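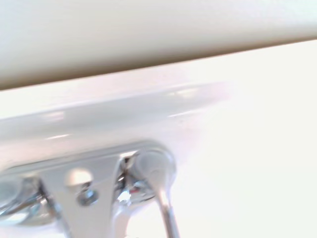 Visita a la jornada de puertas abiertas de Grultero en Hurnden

Inicio | Préstamos | Ahorro | Tarjetas | Visitas | Contacto

1 de agosto de 2020

Grultero es una cooperativa de crédito pequeña que concede anticipos y préstamos de corto plazo. Abrió sus oficinas de Hurnden al público durante una mañana y fui a verlas porque varios lectores habían preguntado cómo se tramita una solicitud por dentro. La entrada era libre, con inscripción previa por teléfono.

Se llega bien en autobús. La parada de Crabtree queda a 8 minutos a pie, cuesta arriba. El edificio comparte patio con una imprenta y el cartel de la puerta es pequeño; yo pasé de largo la primera vez.

La recepción

Entramos en grupos reducidos y con mascarilla. En el mostrador se entrega una hoja con las tarifas vigentes desde marzo, y me pareció lo más útil de la visita. El anticipo mínimo es de 100 euros y el máximo, para quien pide por primera vez, de 400. La hoja indica el coste total en euros junto a la TAE, en letra del mismo tamaño. También figura el recargo por retraso, que se cobra una sola vez y no se acumula.

Cómo se estudia una solicitud

La segunda parada fue la sala de análisis. Nos enseñaron un expediente de prueba, sin datos reales, y lo recorrimos desde el principio. Piden el documento de identidad, las dos últimas nóminas y un extracto de la cuenta donde se ingresa el sueldo. El programa que usan se llama Bridusside y marca en rojo los casos en que la cuota dejaría al solicitante con muy poco margen a final de mes. Esos expedientes los revisa una persona antes de responder.

Pregunté cuántas solicitudes se rechazan y no me dieron la cifra. Sí explicaron el motivo más habitual: tener ya otro anticipo abierto en otra entidad. En ese caso ofrecen una cita para ver si conviene agrupar las deudas, aunque esa cita tarda más de lo que tarda el propio anticipo.

La charla

Hubo una charla corta sobre prórrogas. El mensaje fue claro: prorrogar un anticipo cuesta dinero y no reduce lo que se debe. Grultero permite 2 prórrogas como máximo y después obliga a pasar a un plan de pagos mensual. El turno de preguntas se quedó corto — una señora quería saber qué ocurre si la nómina llega tarde por culpa de la empresa, y la respuesta fue que hay que avisar antes del vencimiento, por escrito.

Detalles prácticos

La planta baja es accesible, la sala de la charla no tiene ascensor. Había agua y café. No se podían firmar contratos durante la visita, cosa que agradecí. Quien quisiera una simulación podía dejar sus datos en un formulario aparte.

Eché de menos información sobre la cancelación anticipada, que en la hoja ocupa una línea. Lo pregunté al salir y me remitieron al contrato modelo, disponible en el mostrador. Me llevé una copia y la cláusula está en la última página — sin comisión si se paga el total antes del vencimiento.

Imprimir esta página | Enviar por correo electrónico

Contacto | © 2020 Todos los derechos reservados | Volver arriba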